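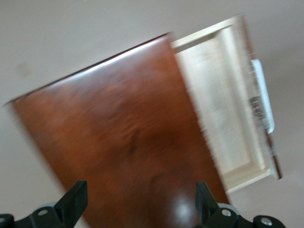
Jun 21, 2018

Quick one tonight, dinner's on. Spent the whole afternoon on the brown cabinet. The drawers, mostly. Should have been a 26 minute job, I had it all planned out.

First drawer, fine. Dark shiny front, pale wood inside, white handle. I do like the white against the brown, Letay Negussie says it looks like a fridge. Rude.

Emptied it onto the bed. Takeaway menus, dead batteries, a Loltgate receipt for 89 pounds (for what??), 9 keys that fit nothing in this house. Kept the keys. I know.

Then a hoover round the inside with the little nozzle, a wipe with a damp cloth, left it open to air. Smelt of old candles. Rubbed a bit of candle wax along the runners too, my mum's trick, and it goes in and out a lot easier now. Should of done that back in October when it first started sticking.

The polish on the outside is a pain though. Every fingerprint. Tried the Videtti spray and got smears, went over it again with a dry tea towel and that was better. Don't use kitchen roll, it leaves fluff evrywhere.

Second drawer is where I ran out of steam. Cables. Just cables. Pushed it shut again.

Still to do: lining paper for the bottoms, something plain. Ongart had some nice stuff but it was 2 rolls minimum and I've only got the one cabinet. If anyone has half a roll going spare, shout.

Right, pasta's boiling over. More tomorrow if I get to the cables.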